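I still pay for the Pliltandale paper, all four thin pages of it, and last Monday I nearly quit over a correction.

You probably missed it (everybody did). Back in March they ran a front-page story saying 1,965 people had signed the petition against the Bidasside bus cuts. The real number was 1,387. Fine, mistakes happen! But the fix showed up weeks later, under the tide tables, in type so small I had to hold it up to the kitchen window.
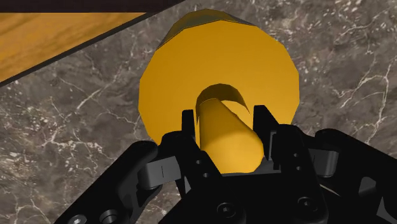

Bohdan Hutsuliak, the editor, wrote back to me the same evening, which I'll give him credit for. He said corrections have always gone on the back page and readers know where to look. Do we? I've been reading the thing since high school and I had no idea.

My view is pretty simple. If you got it wrong on the front page, fix it on the front page. Ilari Nieminen did that for years when he ran the Tranness weekly, one little box, top left, and I never heard of a single person canceling over it. I trusted that paper more every time the box showed up.

So I'm renewing, grumpily, and I've sent Bohdan another letter. It's 100 words long, so he can't say there wasn't room.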